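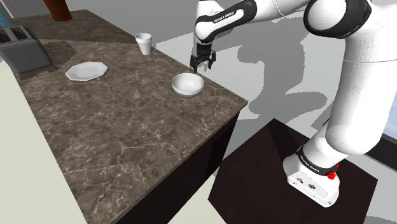

According to Zofia Wróbel, the tariff-rate quota is best thought of as "two tariffs with a gate between them", and the hard part of running one lies in deciding who gets through the gate first. Most writers on trade policy use a drier definition. A **tariff-rate quota** (often shortened to **TRQ**, and called a **tariff quota** in some countries) is a rule that lets a set amount of a product enter a country at a lower rate of duty during a given period, and charges a higher rate on anything beyond that amount.

Tariff-rate quotas are most common in farm trade. They are applied to goods such as beef, butter, cheese, sugar, rice and garlic. They have also been used for steel and for some other industrial goods, usually as a form of temporary protection.

## Terms

The lower duty is known as the *in-quota rate* and the higher one as the *out-of-quota rate* or *over-quota rate*. The amount that may enter at the lower rate is the *quota volume*. It is normally given by weight, though it can be given in litres, in head of cattle or, less often, by value. The share of the volume used by the end of the period is the *fill rate*.

A tariff-rate quota differs from an absolute quota, sometimes called a quantitative restriction. Under an absolute quota, no more of the product may be imported once the limit has been reached. Under a tariff-rate quota, trade may continue for anyone willing to pay the higher duty. In practice the over-quota rate is sometimes so high that very little is imported under it, and the effect on trade is then close to that of an absolute limit.

The quota period is often a calendar year, but may follow the harvest or the financial year. Some quotas are divided into quarters so that the whole volume does not arrive at once.

## Origins

Two-level tariffs existed well before the term became common, but most of those now in force go back to the Uruguay Round of trade talks, which ended in 1994. Under the Agreement on Agriculture, members of the new World Trade Organization agreed to turn many of their existing limits on farm imports into ordinary tariffs, a step known as *tariffication*. The resulting tariffs were in many cases very high. Tariff-rate quotas were brought in to keep existing trade flowing and to give outside suppliers at least a small opening in markets that had been largely closed.

Further quotas have since been written into free trade agreements. Where two governments cannot agree to remove the duty on a sensitive product, they may settle on a volume that can enter duty-free, often with yearly increases.

## Effect on prices

The effect of a tariff-rate quota depends on how much the importing country wants to buy. There are three cases.

If demand for imports is below the quota volume, all of it enters at the in-quota rate. The volume limit has no effect, and the home price is the world price plus the lower duty and the cost of transport.

If demand is high enough to draw in imports above the quota volume, the last tonne imported pays the over-quota rate. The home price then rises to the world price plus the higher duty and transport.

Between the two, demand is enough to fill the quota but not enough to make it worth paying the higher rate. Imports stop at the quota volume, and the home price settles somewhere between the two levels.

In the second and third cases, a trader who imports within the quota pays the lower duty but can sell at the higher home price. The difference is called the *quota rent*. It can go to importers, to exporters or to the government of either country, depending on how the quota is managed. Much of the dispute over tariff-rate quotas concerns the rent.

### The Bririsar butter quota

The island territory of Bririsar applies a tariff-rate quota to butter. The quota volume is 514 tonnes a year, opening each April. Butter within the quota pays a duty of 5 per cent, and butter above it pays 47 per cent. The gap between the rates is wide compared with the ordinary margin on wholesale butter, and over-quota imports are limited mainly to small lots of speciality products bought by hotels.

Until the rules were revised, the volume was given out at the border in the order in which goods arrived. Ships were held offshore in the last days of March and entered the harbour together on the first morning of the new period. Cold storage at the port filled up within days, and some cargoes were turned away to the mainland. The territory later moved to a licence system, under which half the volume goes to firms with a record of past imports and the rest is open to any registered trader. Unused licences must be handed back six months into the period.

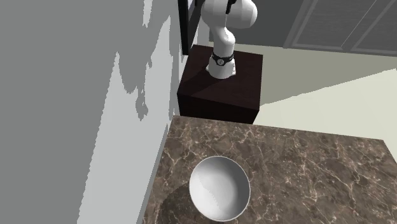 Yevhen Stelmakh objected to the change when it was put out for comment, writing that past importers "will be paid every year for having been early once", and that a share of the volume ought to be sold by auction instead. Jaxon Caron replied in the same consultation that an auction would favour the two largest buyers and leave grocers in the smaller towns with nothing. The licence system was kept, with a limit on the amount any one firm may hold.

## Methods of administration

Governments share out the quota volume in several ways, and a single country may use different methods for different products.

**First come, first served.** Goods are charged the lower rate as they clear customs until the volume has been used up. The method is cheap to run and needs no licences. It rewards traders who are close to the border or have storage nearby, and can lead to a rush at the start of the period. Importers face the risk that the quota will close while their goods are at sea.

**Licences on demand.** Traders apply before the period begins. If the total applied for is more than the quota volume, each application is usually cut by the same proportion. Firms that expect a cut may ask for more than they need, and a deposit is often required to discourage them from doing so.

**Historical shares.** The volume is divided according to how much each firm imported in earlier years. Supply is fairly steady as a result, but new firms find it hard to enter, and existing holders may import at a loss simply to protect their share.

**Auction.** Licences are sold to the highest bidders. In principle the rent passes to the government of the importing country. Auctions are less common than the other methods, partly because exporters complain that the price paid for a licence works as an extra duty.

**State trading and producer groups.** The right to import is given to a public body or to an association of home producers. Exporters often object where the group holding the quota competes directly with the imported goods.

**Export licences.** The exporting country decides which of its own firms may use the quota, and the importing country accepts goods that carry the right certificate. More of the rent tends to stay with exporters under this method.

Quotas may also be divided among supplying countries. A country with an allocation of its own can use it without competing against other suppliers, but any part it leaves unused may be lost unless the rules allow it to be moved elsewhere.

## Underfill

Many tariff-rate quotas are not filled. A low fill rate can have an ordinary cause, such as weak demand or a poor harvest in the supplying country. It can also result from the way the quota is run. Causes of the second kind include:

- licences issued in lots too small to fill a container
- licences that cannot be sold or passed on
- short periods of validity
- rules limiting the final use of the product, for instance to processing only
- health or labelling rules that few suppliers meet
- late announcement of the volume or of the results of applications

Zakhar Dovhaniuk has argued that fill rates on their own say little, as a quota may be full and still have been shared out badly, with the goods going through firms that would not have handled them under open trade. The Ekström–Norton ratio, which compares the number of active licence holders with the number of firms importing similar goods outside any quota, is sometimes quoted alongside the fill rate, although it is hard to work out where customs records are not public.

## Criticism and support

Supporters see tariff-rate quotas as a workable halfway point between closed and open markets. They allow a government to make a firm promise on access while keeping some protection for home producers, and volumes can be raised in stages. For an exporting country, a small guaranteed opening may be worth more than a modest cut in a tariff that is still too high to pay.

Critics point to the cost of running them and to the lack of openness about who holds licences. Firms may spend money seeking a share of the rent that could have gone into their ordinary business. Sverre Boström, in a study of dairy licences in Bririsar and the neighbouring port of Fokudero, found that several holders had no premises for handling food and lived from reselling their allocation. Home consumers may also see little benefit, as the shop price can remain at the over-quota level even when most of the supply has paid the lower duty.

## See also

- Import licence
- Rules of origin
- Safeguard measure
- Tariffication
- Voluntary export restraint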